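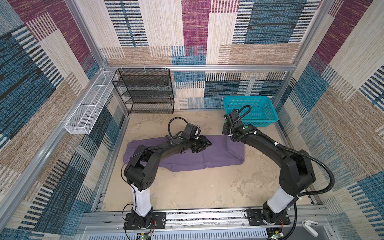 Lila Stoff, dahinter der türkise Korb

Erdnuckel schrieb:
Frage an die Färbefraktion: Lila verliert bei mir nach jedem Waschen an Würde. Waschmittel ist das flüssige von Bimico, 30 Grad, auf links. Essig ins Spülfach oder nicht? Meine Schwiegermutter schwört darauf, aber die schwört auf vieles.

waschbaer_1549 schrieb:
Essig fixiert gar nichts. Er riecht nur so entschlossen. Weniger schleudern, im Schatten trocknen, fertig.

Svend Mikkelsen schrieb:
Widerspruch. Ich nehme seit März 2 Esslöffel pro Ladung und mein Pullover ist so lila wie am ersten Tag. Leider.
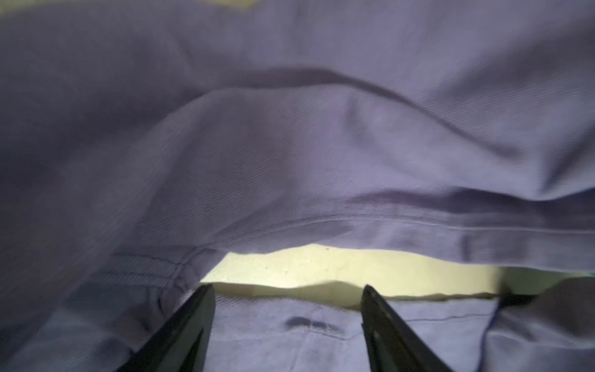 Köper, schräge Bindung

waschbaer_1549 schrieb:
@Svend: Und ohne Essig wäre er jetzt gelb? Wo ist der Vergleichspullover?

Svend Mikkelsen schrieb:
Den trägt mein Bruder. Er wäscht ihn nie — zählt das?

Knopfloch schrieb:
Köper ist das kleinere Problem, der kann was ab. Schlimm wird es bei Fleece, das pillt schon vom Hinsehen. Bloß keinen Weichspüler, und nicht mit Handtüchern zusammen. 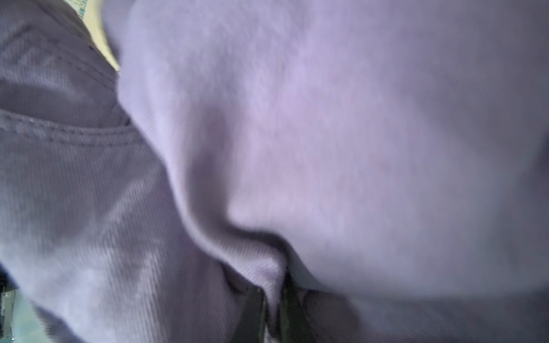
Fleece neben geripptem Stoff

Erdnuckel schrieb:
Geripptes und Fleece also getrennt? Dann laufen hier 6 Maschinen die Woche.

Knopfloch schrieb:
Wäschenetz. Kostet weniger als Scheidung.

waschbaer_1549 schrieb:
Netz ja, Essig nein. Ich bleibe dabei.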